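El acogimiento temporal gana terreno en los refugios

La red de protección animal Moura ha consolidado en los últimos años un programa de hogares de acogida que ya alcanza a 695 familias. La iniciativa, desarrollada junto con el centro veterinario Starnby, permite que perros y gatos convalecientes completen su tratamiento fuera de las jaulas.

Según Hanyu Zheng, responsable de bienestar animal de la red, la estancia media es de tres meses. «Un gato mayor que no come en el refugio suele recuperar el apetito en una habitación tranquila», señala. La entidad asume los gastos de alimentación y medicación, y cada hogar recibe cuatro visitas de seguimiento.

El programa ha atendido a casi 2.000 animales. Las solicitudes descienden en agosto, periodo en el que aumentan los ingresos de camadas, por lo que la dirección prevé ampliar el plazo de inscripción y admitir estancias de fin de semana.

Los interesados deben superar una entrevista y acreditar el consentimiento de todos los convivientes.

Artículos relacionados
Trolorari abre su nueva colonia felina
Leucemia felina: pruebas y convivencia
Drullel renueva su servicio de adopciones

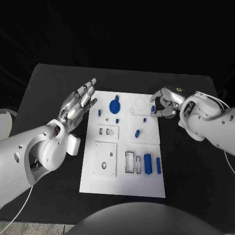
Dos brazos robóticos blancos sobre una mesa gris oscuro.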